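Chapter 5
Choosing a Hand-Held Gripper Kit

Before a robot arm can be taught to fold a shirt, somebody has to show it how folding is done. In Chapter 4 the showing was done by remote control, with an operator steering the arm from a desk. This chapter looks at the other common method, in which the operator holds the gripper directly and does the job by hand.

Several suppliers now sell hand-held grippers as ready-made kits. We will use one of them, the Prekon two-hand kit, as our main case. It is sold by Swanepoel, a dealer in Istolwood, and was listed at 1,535 pounds on March 25, 2022. The price covers 2 grippers, a charger and a carrying case. Fingers are sold separately as well - they wear out first, and a buyer should ask what a spare pair costs before signing anything.

The rival Prellness kit is cheaper but comes with a single gripper. That is enough for picking up a cup or closing a drawer. Cloth is harder. A shirt sags wherever it is not held, and most folds need two corners to move together.

By the end of the chapter you should be able to:

- read a supplier's data sheet and pick out the figures that matter for your task
- compare finger shapes for hard and soft objects
- work out the full cost of a kit over a year, spares included
- plan a short trial before buying

Section 5.1 deals with grip and finger wear. Section 5.2 covers weight and comfort, which buyers often leave until too late - an operator may repeat the same fold for most of a morning. The 13 exercises at the end use the price list in Appendix B. 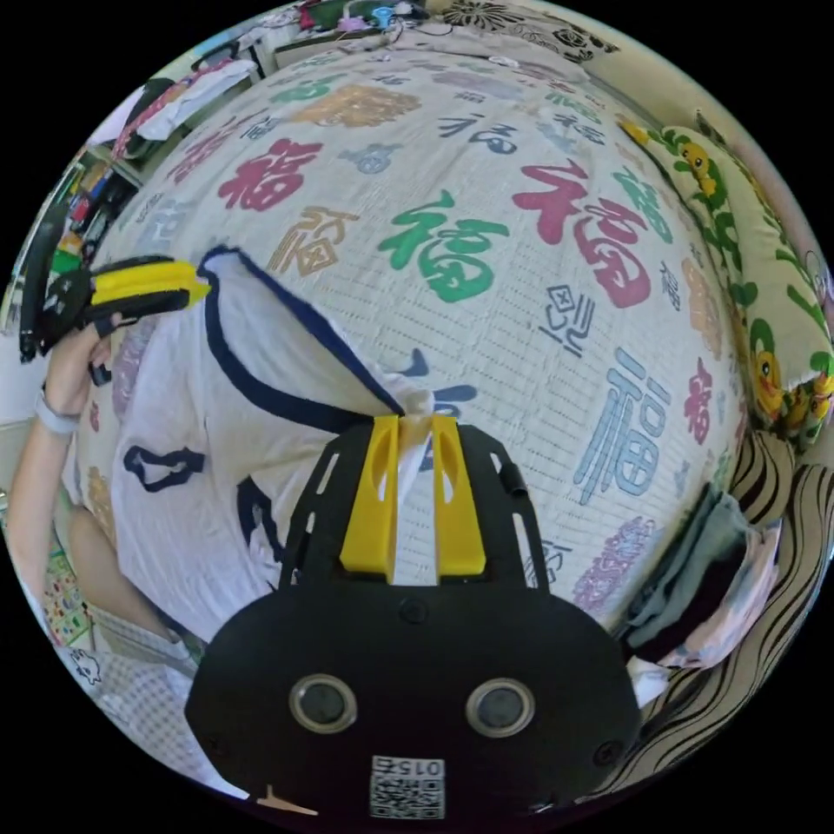
Figure 5.1 Folding a T-shirt on a bed with two hand-held grippers. The yellow fingers of the nearer one are closed on a corner of the cloth.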